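Haslow workshop opens its robot arms to hands-on teaching
14/02/2022

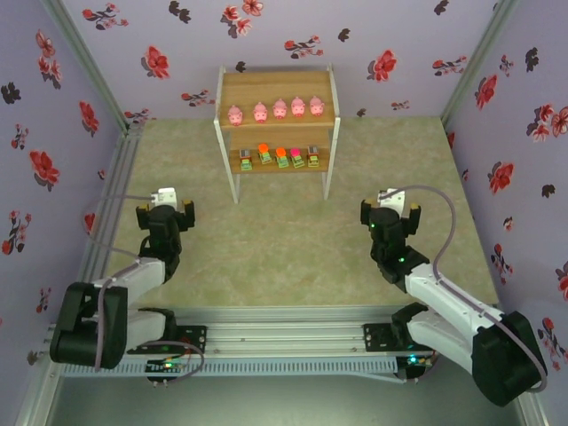
Teaching a robot a new job used to mean weeks of typing for the small team behind the Tiltska project in Haslow. Now they grab a pair of hand controls and do the job themselves, and the robot follows along and remembers it. The project's latest task is tidying a shelf, and it is a lot more fun to look at than the words "tidying a shelf" suggest. Two arms with black grippers face a little two-tier wooden stand, with a row of pink pig figurines on the upper board and small toy-like blocks with green bases on the one below. Flowered wallpaper covers the walls on three sides, so the whole thing feels closer to a doll's house than a lab — and that suits the team, who want their arms to cope with the colour and clutter of real homes.

The method goes like this. A person sits at a desk with two lightweight control arms, one for each hand. Move the left one and the left robot arm moves with it. Squeeze the handle and the gripper closes. Every motion is recorded along with the camera view, and after enough runs the software tries the job by itself. If it fumbles, somebody takes the controls again and shows it the tricky part once more.

Tiltska calls its control software Rey, and the version released to members this month is the second big rewrite. The old one had a noticeable lag between hand and gripper, which made people slow down and grab at things in jerks. Rey now feels close to instant, and the difference in the recordings is plain to anyone who has watched both. Movements are smoother, and far fewer runs have to be thrown out.

Figurines turn out to be hard teachers. They are rounded, they like to roll, and a gripper that closes a touch too high will tip one onto its neighbour. Blocks are more forgiving, but you have to come in under the upper board without bumping it, and the person at the desk soon learns to tilt the wrist early. Some people pick it up in minutes. Others need a full afternoon, and the team says the patient ones often end up making the best recordings.

The group has been at this since November, when it moved into its current space and set up its first working pair of arms. Sessions are kept to six people so that everybody gets a decent go at the controls. First-timers start with one arm and a single block, then add the second arm once they have stopped looking at their own hands. Passing an object from one gripper to the other is the bit that gets the loudest cheers, and rightly so!

A sister group in Gusau has been trying the same software on its own bench and swapping recordings with Haslow. The hope is that arms taught in one place can make a fair attempt at a job shown in the other, even when the background and lighting are different. Early tries have been mixed, but there have been enough good ones to keep both groups keen.

Four new tasks are on the list for the coming months, including folding a tea towel and putting lids on jars. Members can suggest others, as long as the objects are light and nobody minds them being dropped. Newcomers are welcome at the Haslow space and no programming experience is needed. Bookings are taken at the front counter, and children can have a turn with an adult beside them.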